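Stindstead folding table back up after finger swap 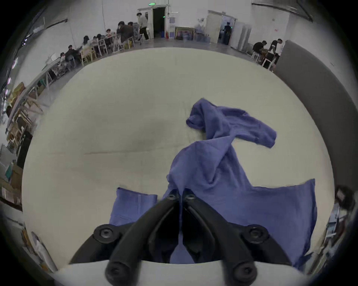 October 6, 2020

The garment table at Sernen's Stindstead site is running again after most of a shift lost to a loose finger on gripper 4. Screws retightened, finger pads cleaned, one spacer replaced. Total cost of parts was under 18 dollars, according to Shufen Tang, who looks after the hand-held units there.

The trouble started with sleeves. Operators noticed the right finger was closing a hair late, so thin fabric slid out before the left one had it. Shirts mostly OK, knits bad. By mid morning the unit was dropping enough pieces that Tang pulled it off the table and took it to the bench.

"I thought it was the fabric, we'd just switched to a softer batch," Tang said. "Then I wiggled the finger and it moved. So, not the fabric."

The cause was a hex-socket screw at the base that had backed out, plus a cracked plastic spacer behind it. The play was small, hard to see with the gripper at rest, easy to feel if you pinched the tips and twisted. The unit had done 773 cycles since its last check. The site's own sheet calls for a check every 500, and the sheet had not been filled in since the last crew change.

Fix went like this. Both fingers off, old spacer out, new one in. Threads cleaned with a dry brush. A drop of medium thread locker on each screw, tightened by hand in turns, left then right, so the fingers stay even. Then the tips were wiped down, as lint had packed into the ridges and was making the grip slick. Tang left the unit overnight for the thread locker to set and did the zero in the morning.

Zeroing is the step people skip, she said. Fingers fully closed, tips touching, reset, open all the way, close again. If the tips don't meet in the same spot twice, take it apart and start over. Hers took three tries.

After that came the test pile: 80 picks on mixed clothing, no warm up, sleeves and hems included. Two drops, both on the same slippery lining. Before the repair teh unit was missing about one sleeve in five, going by the operators' notes.

Caradog Hughes, who schedules the tables for Sernen, said the other grippers at the site were checked the same afternoon. One more had a screw starting to turn. The rest fine. He has asked for a paint stripe across every screw head and housing, so anyone picking a unit up can see if something has moved.

"It's a marker pen and five minutes," Hughes said. "Should of done it when we got them."

The spacers came from Smadi, a small molding shop that makes them for Sernen in short runs. Hughes said a tougher version is on order and should be in by December. Until then the site is keeping spares in the drawer under the bench, and crews have been told not to hang the grippers by the fingers between sessions, a habit that may have cracked the first one.

The check interval stays at 500 cycles for now. Tang wants it lower for knit work. Hughes said he'll look at it once the new spacers are in.

Sernen's second site, at Sidemine, uses the same model and has been sent the notes. No faults reported there so far.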